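Quatro anos atrás da mesma vírgula

Comecei a ler Skirndale numa noite de maio, com gripe, e às 4 da manhã ainda estava a clicar em "seguinte" – um vício! A webcomic conta a história de duas irmãs que herdam um farol cheio de inquilinos (um deles é uma gaivota com opiniões políticas) e já vai em 600 páginas, quase todas a preto e branco.

O começo é tosco, aviso já. As mãos parecem luvas de forno e os balões tapam caras. Mas na página 101 entra a Costello, a carteira contrabandista, e a coisa ganha um ritmo que nunca mais larga. O meu capítulo preferido é o 24, passado inteiro dentro de um elevador avariado, quase sem falas.

A Granitley vai lançar o primeiro volume em papel e eu já encomendei o meu, claro.

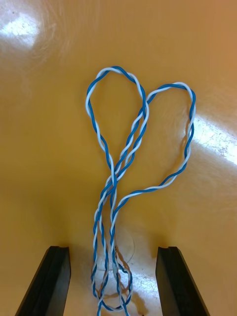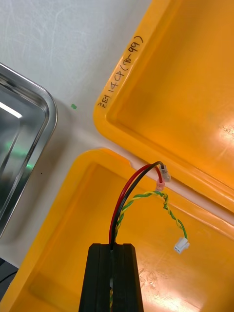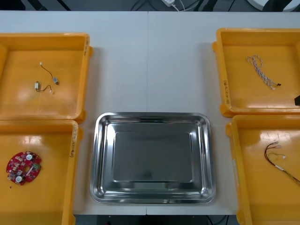
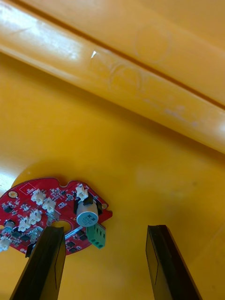
Por onde começar

Pela página um, com paciência. Quem tiver pressa pode saltar para o arco de Brernitz e voltar atrás depois.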